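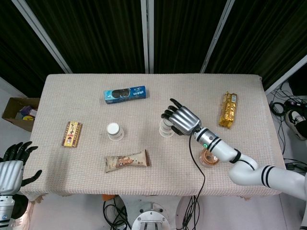 **Automation Laboratory: Comparison of Hands Enters Its Second Stage**

The laboratory at Kaplan has completed the first stage of its comparison between two robotic hands under consideration for light packing work. The first, the Prikusus, has fingers and a thumb in the human manner. The second, the Farkach, is a plain two-jaw gripper already in service at the Usosex site.

Test objects are ordinary shop goods and tableware: packaged cookies, wafers, wrapped bars and paper cups. Inverted paper cups remain the most demanding item, as the wall yields under light pressure and the hand must close evenly on both sides. Foil packages present a separate difficulty for the cameras — reflections shift whenever the arm moves — and the lighting will be reviewed before work resumes.

To date the laboratory has logged 1521 grasp attempts. On boxed goods the two devices performed at nearly the same level, with the Prikusus lifting 94 percent of items on the first attempt. The Farkach was faster on every item except the cups, which it crushed often enough that its closing force had to be reduced twice.

The second stage begins in October and will add some 200 trials in which both arms work at the same table. Cable routing at the wrist will also be examined, following complaints from operators that the present arrangement limits rotation.

Departments wishing to propose test objects may submit them to the laboratory office. Items should be unopened and labeled with the name of the department.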